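Clutard publishes code of practice for rehearsing household robot tasks in simulation

2018-06-16

Clutard has published its code of practice for teams that use simulated homes to prepare two-armed robots for work in kitchens, hallways and living rooms. The code applies to every group that uses the shared test facilities at Grultley, and comes into force for new projects at once. Projects already under way have until November to comply.

The code runs to 35 clauses. It covers the layout of simulated rooms, the handling of small and soft objects, the position of the arms before a grasp, the naming and storage of recordings, and the conditions under which a task may be moved from simulation to a real robot. It replaces the guidance notes that were issued with the first release of the Stomevex simulation software and which many groups had adapted to suit their own needs.

A review of past work was carried out before drafting began. Staff at Grultley and at Thaweesak, the firm that maintains Stomevex, went through 2,268 recorded task attempts supplied by member groups. The review found wide differences in what was counted as a completed task. Some groups recorded a success once an object had been lifted. Others required it to be set down in a named place and released. A few had kept no written rule at all, and the person running the session had decided each time. 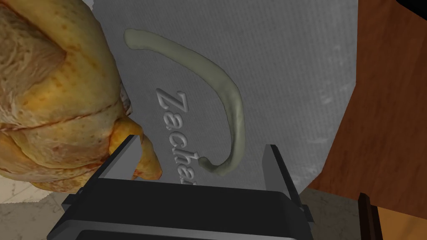
Under the new code, the end condition of a task must be written down before the first attempt is made, and must be stated in terms that a second person could check from the recording alone. Where an attempt ends early, the reason is to be chosen from a fixed list. Free text may be added but will not be accepted in place of an entry from the list. Attempts may not be deleted from a set once recorded, including those stopped by the operator in the first few seconds.

The code also deals with objects that differ greatly in shape and stiffness. Groups are asked to state, for each object in a task, whether it is treated as rigid or soft in the simulation, and to give the weight and surface friction used. A soft item that has been modelled as rigid must be marked as such in the task sheet. During the review it was found that this was the detail most often missing from older records, and the hardest to recover afterwards.

Food items receive a clause of their own. A task sheet that includes raw meat, vegetables or baked goods must name them individually. General labels such as "food" or "groceries" will be returned for correction. Where raw and ready-to-eat food are both used in one task, the sheet must say whether the robot is expected to keep them apart, and a breach must be logged even if the rest of the task was carried out in full.

Approach and waiting positions

Much of the discussion during drafting concerned the moments before a gripper closes. Member groups had followed a variety of habits, and recordings made by one group could not easily be used by another. The code now sets out a common waiting position for work at a table. Both arms are to be brought forward with the grippers open, clear of the table top and of each other, and held there until the operator or the control program gives the signal to proceed.

The rule applies equally where only one arm will be used. The second arm must be held away from the object and outside the path of the first. It may not be parked over the table. In narrow spaces such as hallways, where there may be little room on either side, the robot's body should be brought to a stop before the arms are extended, and should not be moved again until they have been drawn back.

Glass objects are subject to a further limit. If a glass item stands on the same surface as the object to be picked up, the approach speed is to be held at or below 55 millimetres per second from the time the gripper comes level with the surface. The same limit applies in simulation and on the real robot. Several groups had asked for a higher figure in simulation, where nothing can be broken, and the drafting group did not agree to it. Recordings made at one speed and used to prepare work at another were among the main causes of failed transfers reported in the review.
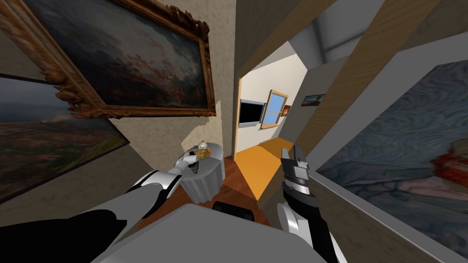 Layout of simulated rooms

Rooms used for recorded work must be built from the shared library or submitted to it before use. The library is held at Grultley and can be reached by all member groups. Each room is given a version number, and any change to the position of a wall, a door opening or a fixed piece of furniture creates a new version. Loose objects may be moved freely, provided that their starting positions are saved with the recording.

The code asks that rooms contain a reasonable amount of ordinary furnishing. Pictures on walls, window frames, door casings and changes of flooring are to be kept in, even when they play no part in the task. Groups that had worked in bare rooms reported that their systems performed well there and poorly elsewhere. A minimum number of furnishings has not been set, and the question will be looked at again when the code is revised.

Side tables and other small pieces of furniture must be given a true height and a true top surface. The drape of a cloth may be simplified. The edge of the table top may not, and a group that finds a gripper finger passing through an edge is required to report the fault to Thaweesak and to withdraw the affected recordings until it has been dealt with.

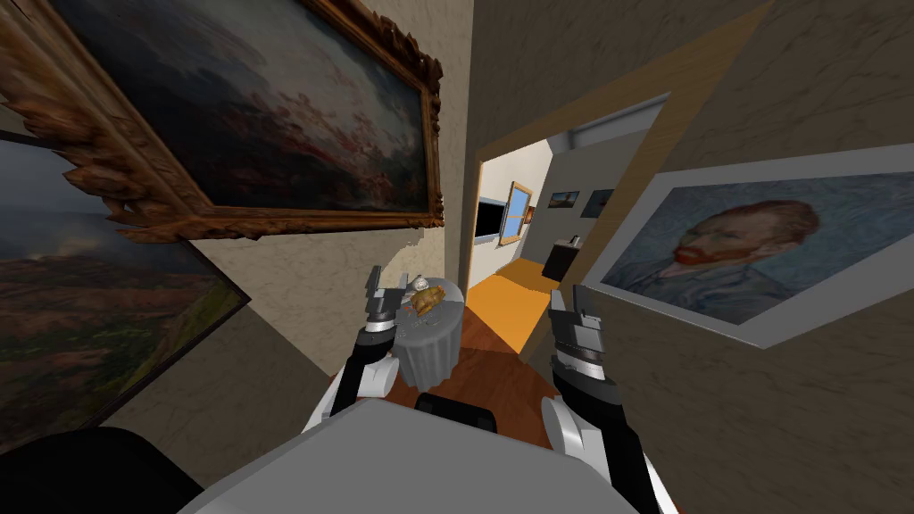 Storage of recordings was a further point of difference. All views from a session are to be kept together, with a common clock, and no view may be turned, cropped or straightened before it is stored. Views that are tilted because of how the camera is mounted are to be left tilted. Corrections may be applied later to a copy, and the copy must be labelled. Groups that wish to share only one view from a session may do so with other members, but the complete set must be lodged at Grultley within ten working days.

Each set must carry a short written record giving the room version, the software version, the robot model, the operator's role and the task sheet. Names of operators are not to be included. Sets lodged without a written record will be held for one month and then returned.

Moving from simulation to a real robot

A task may be put forward for trial on a real robot once up to 2,000 simulated attempts have been recorded, the exact number being fixed by the risk class of the task. Tasks in the lowest class, which cover light, unbreakable objects on a clear surface, require far fewer. Tasks that involve glass, blades, hot liquids or work near a person fall in the highest class and require the full number.

The figures are a condition for applying and give no right to a trial. Applications will be considered by the facility's safety office, which may ask for further attempts in a different room, with different lighting or with the objects placed closer together. A person trained in the use of the stop control must be present throughout every real trial, and must have no other duty during it. 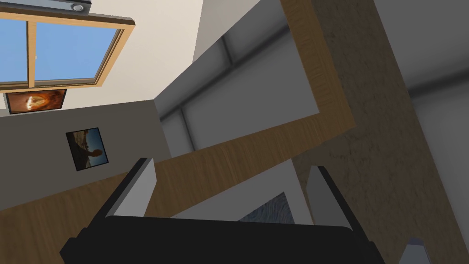 Views taken from the wrist of the robot are given particular attention in this part of the code. Groups that rely on a wrist camera to guide the fingers must show that the task can still be brought to a safe stop when that view is blocked or lost. The test is to be repeated for each arm. A stop is regarded as safe if both arms cease moving, any held object remains held, and the robot's body stays where it is.

Member groups may apply for an exemption from a single clause where it would prevent useful work. Applications should set out the clause concerned, the reason, the period for which the exemption is sought and the steps that will be taken in its place. Exemptions will be published in the shared library alongside the recordings to which they apply.

Clutard will hold two briefing sessions at Grultley for operators and project leads. Places are limited to two people from each member group. Thaweesak will release an update to Stomevex containing the new task sheet and the fixed list of reasons for ending an attempt early, and older task sheets will continue to open in the updated version.

The code and its annexes are available to member groups on request from the Clutard office. Comments on the text should be sent in writing and should quote the clause number.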